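4. Methods

4.1 Setting and households

The study took place in Salazar, a neighborhood of older two- and three-story rental buildings, most of them with one shared gas line per stairwell. We picked it because the landlord records were open to us and because nearly every unit still cooks on gas. Recruitment by flyer and by door, mostly by door. 312 households were approached, 200 agreed, and of those 52 were chosen for the full cooking diary. The rest filled in the short form only. Selection for the diary group was by random draw within building, not by interest. A few people who wanted in were not drawn and were unhappy with us, fair enough.

One adult per household was named as the main cook. Where two adults split the cooking more or less evenly we asked both to sign and let either fill in the sheet. This gave us some sheets in two handwritings and two ideas of what "medium heat" means. See 4.4.

4.2 The diary

Paper, one page per day. Cooks wrote down each time a burner was lit, which burner (back left, back right, front left, front right), what was on it, rough flame setting, and when it was turned off. Meals and non-meals both. Tea water counts. Reheating counts. We had a Datard logging app ready to go and dropped it after the pilot, people did not want to touch a phone with oily hands and the entries came in hours late and in one lump. Paper on the fridge did better.

Diary period was two weeks in July, plus a shorter repeat in the cold season. July was picked for open windows, the cold season for closed ones. Anyone away for more than two days in a row was dropped from that period but kept in the other.

The question of interest is burner choice. Earlier work on kitchen air tends to treat the stove as one source in one spot. Our starting guess was that cooks have a favorite burner, that it is mostly a front one, and that the choice matters for how much of the smoke the hood catches, as most hoods in these units are shallow and cover the back pair a lot better than the front pair. Front burners sit partly outside the hood edge in many of the kitchens we measured.

Fig. 2. Back-left burner with a black frying pan on the grate, white gas stove.

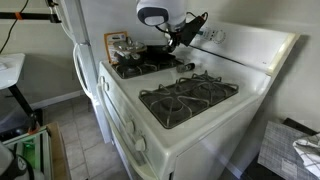

Each sheet was collected by hand at the end of the week and checked at the door, with the cook present. Checking at the door took longer than planned but saved us a lot of guessing. Common fixes: a burner lit and never turned off on paper, a lunch with no time, "same as yesterday" written across a whole page. That last one we did not accept. The cook was asked to fill it in from memory if the day was recent, otherwise the page was marked missing.

4.3 Air readings

Small particle monitors (Wokis, the wall-mount type) were put up in two places per kitchen, one at head height by the stove and one across the room near the door or the table. Readings every minute. All monitors were run side by side in our office for a full day before going out and again after coming back, and readings were adjusted to the group average. Units that had wandered too far by the second check were thrown out along with thier data.

Hood use was self reported, on the same sheet, as a tick box. We do not trust it much. In kitchens with a loud fan the tick box and the monitor tell pretty different stories, and several cooks said outright that they turn it off when someone is talking or the TV is on. A plug meter would have been better. Most of these hoods are wired in with no plug, so no.

Window position was noted at start and end of cooking. Open, cracked, shut. No finer than that.

4.4 Coding

Foods were sorted into boiled, steamed, shallow fried, deep fried, baked or toasted, and other. Chathurika Marikar and Pongsak Prasertsri each coded all the sheets without seeing the other's codes, then sat down together with the mismatches. Most of the mismatches were stir-fry with added water, which one coder had as fried and the other as boiled. Settled rule: if oil goes in first and the food is browned, it is fried, whatever happens afterward. Eggs were their own headache. All eggs cooked in a pan with fat went under shallow fried, scrambled included.

Flame setting was collapsed to low and high. The medium group was not usable. What one cook calls medium another calls high, and the two-handwriting sheets made this very plain, with the same soup on the same burner logged as medium on one day and high on the next. Medium was split by the cook's own written note where there was one ("simmer," "boil hard") and left out where there was none.

4.5 Analysis

The unit is the cooking event, nested in day, nested in household. Mixed models with household as a random effect, burner row (front or back) as the main term, food group, flame, window and hood box as the others. Events that overlapped on two or more burners were handled two ways: first left out, then put back in with the row given by whichever burner was lit longer. Both versions are reported in section 5. They agree on direction but the second is noisier, as expected.

Kitchens under the Grulteo retrofit program got new, deeper hoods partway through the cold season. These are kept in but flagged, with a separate term for before and after. We did not know the retrofit schedule when we drew the sample and had no say in it.

Pan size was not recorded, which in hindsight it should have been. A wide pan on a back burner gets pushed forward by the backguard in some of the narrower stoves, so "back" on paper may be somewhat less far back than it sounds. We went back and asked a handful of cooks about this at the final pickup. Answers were mixed. Some use the back for anything that spits, some for anything that can be left alone, and one had not used the back right burner in years becuase the igniter was dead and she kept the salt there.

Missing pages were not filled in by any model. Households with fewer than half their pages for a period were left out of that period.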